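Home Maintenance Project – Report 2
Unathi Ngcobo
Thursday, August 7, 2025

Topic: gutters and downspouts on the Grencombe house. Goal was to find out why water pools by the back door after storms.

Method. Cleaned the back run first, by hand, bucket on the ladder. Mostly leaves and shingle grit. Then a hose at the high end, timed how long untill water came out the bottom. 32 seconds before cleaning, a lot less after (forgot to write it down, sorry).

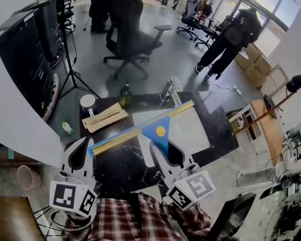
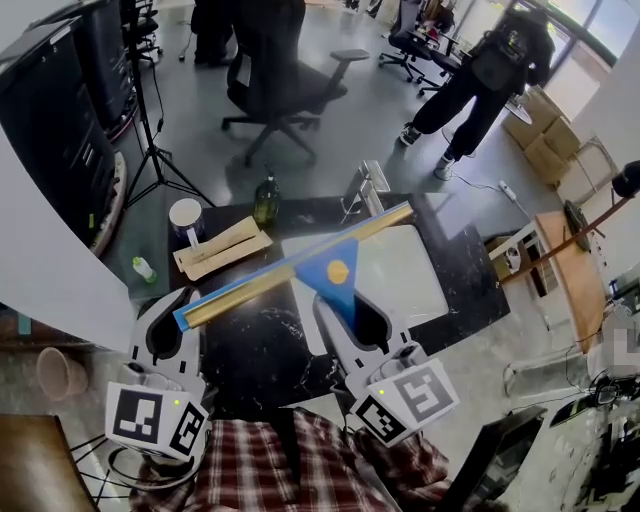
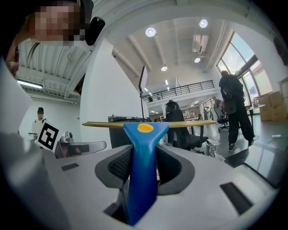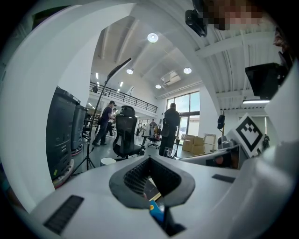
Findings. Slope is wrong. The gutter dips in the middle so water sits there. Two hangers loose, one gone. The downspout ends right at the wall – should go out further, the soil there is washed away. Splash block is cracked too.

Costs. Hangers, sealant and a Mallex extension, 100 dollars total. Full replacement quote from Msimang was 1,230, not needed yet in my opinon.

Next: rehang the middle section, redo the hose test, check again in September after the first big rain.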